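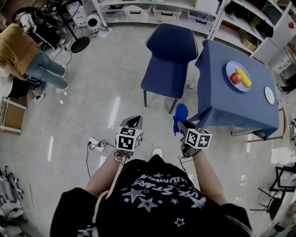
Left gripper stops closing partway through a session

Forum: Handheld grippers and teleop > Faults and repairs

plelura_bench
We have a pair of Haslinger handhelds with the marker cubes on top. The left one has started to stall. It closes fine for the first part of a session, then stops halfway and the jaw stays where it is until I unplug and replug. Right one has never done it. Task is table setting, cloth and plastic-food type stuff, nothing heavy. Log shows "jaw timeout" and then no position data until the restart. Firmware is current as of August.

oddwasher
How many cycles on it? Ours started doing that at 3000 and it was the drive belt. Take the cover off and look for dust under the pulley.

plelura_bench
Close to that, I'd have to check. Belt looks OK from the side but I haven't pulled it.

kettle_row
I wouldn't start with the belt. A worn belt slips, it doesn't drop position data. If the data goes away you've lost the encoder line, and on those units that means the cable. Swap the left and right cables and see which side fails.

oddwasher
Mine did drop data. The controller gives up after the timeout and stops reporting until it's restarted.

kettle_row
Then you have different firmware from me. Mine keeps reporting through a timeout.

tape_and_ties
Whatever the cause, please sort out the cables before you run it again. One of our people at Tastonby caught a loop on a chair back and went down on one knee with a gripper in each hand. No injury, but the jaw was bent. We now run everything up the forearm and over the shoulder with a strap every hand width.

plelura_bench
OK. Swapped the cables this morning. Fault moved to the right side after 60 cycles, so kettle_row has it. When I bend the cable near the wrist the data cuts in and out.

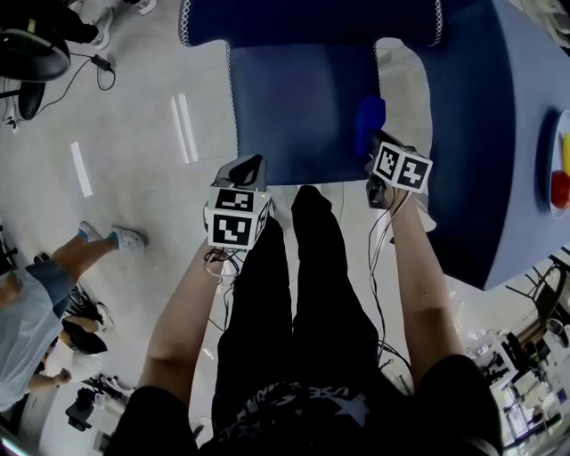
sanderling
Can I keep using the gripper if I hold the cable so it doesn't bend?

kettle_row
Stop using it until the cable is replaced. A broken conductor can short against the supply line next to it and take out the controller board.

oddwasher
Fair enough on the cable. I'd still look at the belt while the cover is off.

sanderling
Is the Skastanex replacement any good? It's cheaper and they list it as compatible.

tape_and_ties
We bought 2. The plug fits but the jacket is stiffer and it pulls on the wrist. I went back to the original part.

kettle_row
Disagree, stiffer is what you want there. It bends less at the connector. Ours have been in all summer.

plelura_bench
Ordered the original. Also going to throw out the recordings where the jaw froze, because the log holds the last position and it looks like a normal grip if you don't check. Will post when the new cable is in.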